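Two Arms, One Tray, a Pile of Stationery

Paper is the hard test. Boxes are easy, toys are easy – an envelope bends, slips, sticks to its neighbor. So when Zedum offered us a look at the Skirneck, its two-arm bench kit, we asked for stationery.
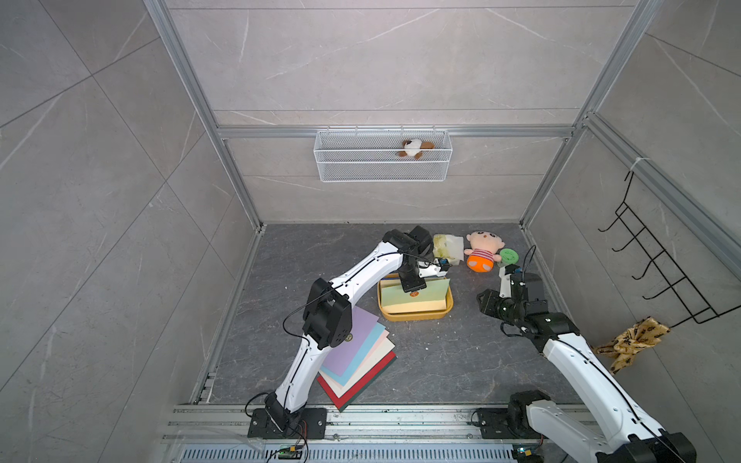 Zuleica Sales

First impressions. White arms, black grippers, one long rail. Marbled tile all round. Cables everywhere, looped on the outside of the links, and I'd want them tidier. Gebhard Gasser, who runs demos for Zedum, shrugs at that. "You'll be swapping parts. You want to reach them."

Fair enough. The grippers are plain parallel ones, and the kit comes with a camera at each wrist.

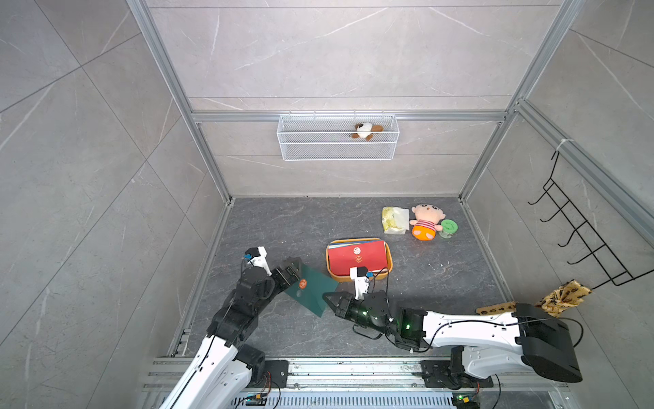
Left arm on the green envelope, right arm close by the tray.

Setup is the weak spot. The manual runs to 70 pages and definately needs an editor. Support was quick though. Kits start at $2,000, arms and cameras included, rail is another $200. Spare fingers too, if you ask.
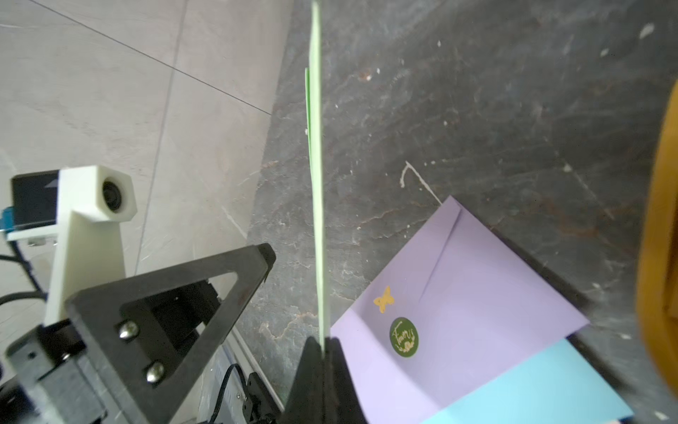

WISTESWOOD, February – Second visit, more questions. Can a small shop use this thing? Agnese Raudsepp packs wedding invitations and wants a kit for sorting. Her worry is creases. Mine too. Thin card, folded card, seals that stand a little proud of the paper, all of

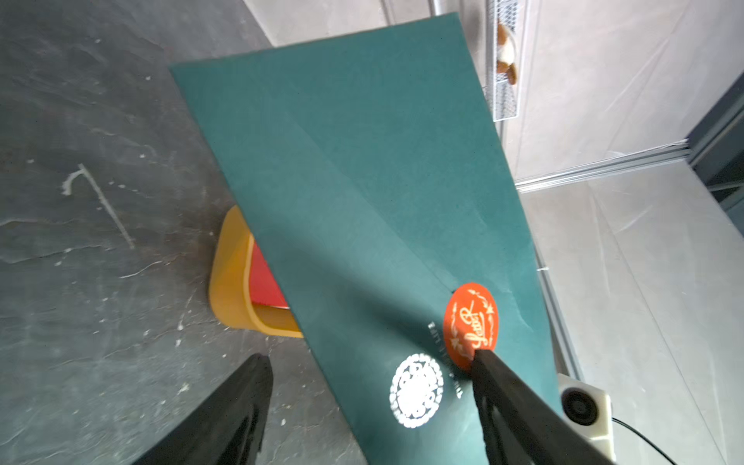
it has to survive the grip. Zedum lets you set the finger force yourself, in steps from one to 100, and Gasser says start low. Raudsepp wants a trial on her own stock before she pays. I would to. Orders open now, returns within the month.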